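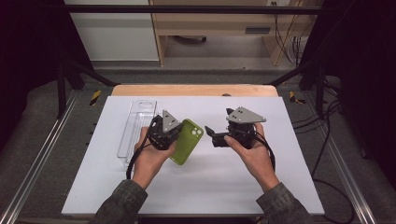
Cómo limpiar una funda de silicona

21 de mayo de 2018 — 19 comentarios — 8 veces compartido

La silicona retiene grasa de la piel y polvo fino. Una limpieza mensual basta en uso normal; en julio conviene repetirla cada dos semanas. El método no sirve para fundas de cuero ni de madera.

Material: un recipiente con 800 ml de agua tibia, jabón neutro, un cepillo de cerdas blandas y un paño de microfibra.

1. Retire el teléfono y apáguelo si va a limpiar también la carcasa.

2. Apoye la funda con el interior hacia arriba y revise las esquinas, los huecos de los botones laterales y los orificios de la cámara.
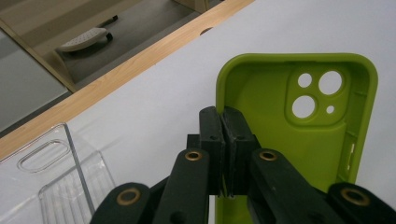 3. Disuelva unas gotas de jabón en el agua y sumerja la funda diez minutos. No use lejía ni acetona.

4. Cepille en círculos, sin presionar. En los orificios pequeños, un palillo de madera envuelto en el paño.

5. Aclare y seque al aire, a la sombra, durante una hora.

Si quedan manchas, aplique bicarbonato húmedo y aclare de nuevo. El amarilleo de las fundas transparentes — frecuente con el sol — no se elimina con este procedimiento.

Compartir (8)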